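4.2 What the open day at Saltis did and did not show

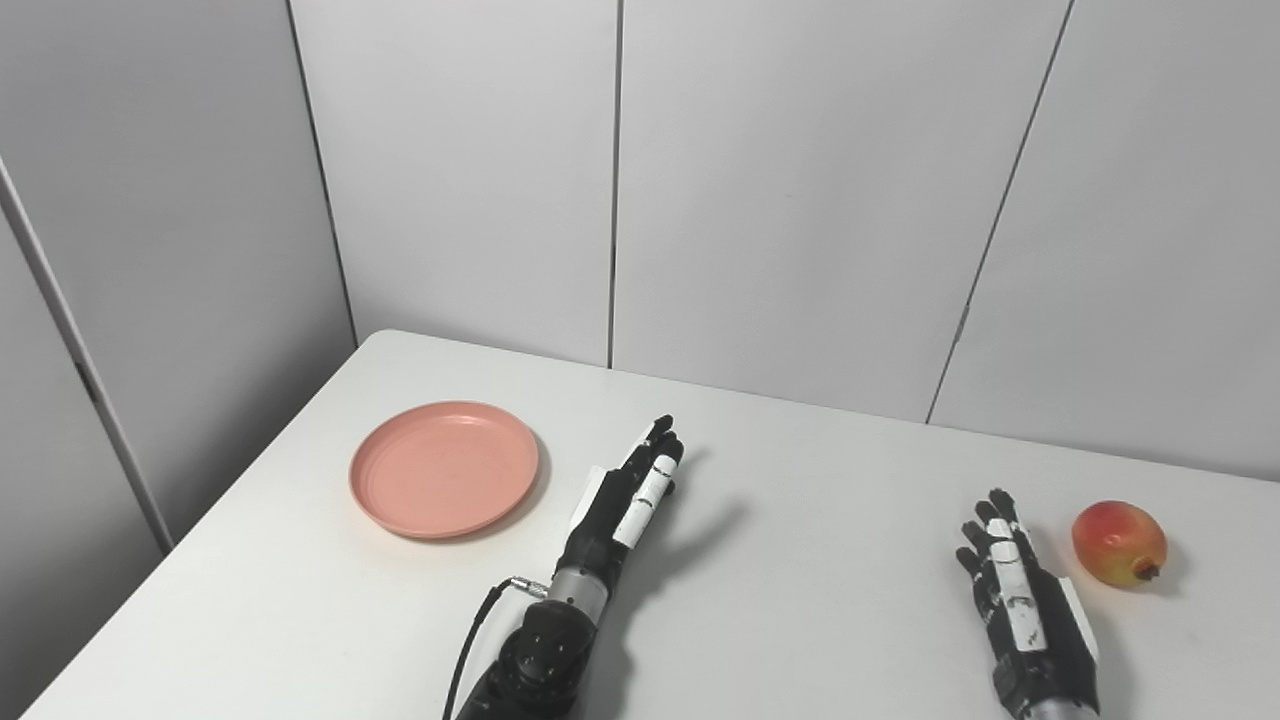
Figure 3. Tabletop station at the Saltis open day, from the head camera. Plate and pomegranate lie on opposite sides of the two hands.

We attended the October open day as ordinary visitors and stood through 19 runs of the fruit task on the Jeno platform. The handout spoke of "kitchen-ready handling." We are not convinced. The station in Figure 3 has a plain white top, pale wall panels behind it, one plate and one fruit. Few kitchens look like that, and a pomegranate is a forgiving thing to grip. When a visitor asked for a wet glass, the hosts moved on to the next run.

The hosts also cited 1000 successful transfers in their own lab. We could not learn how many attempts that figure came from, or whether runs stopped by the operator were left out. Leler reported its demonstrations in the same way, and the Lowther group later had trouble matching them. We therefore treat the visit as evidence that the task can be done under these conditions, and leave it out of the comparison in Section 5.

Contact: Lowther Lab, Room 24 | All rights reserved | Back to top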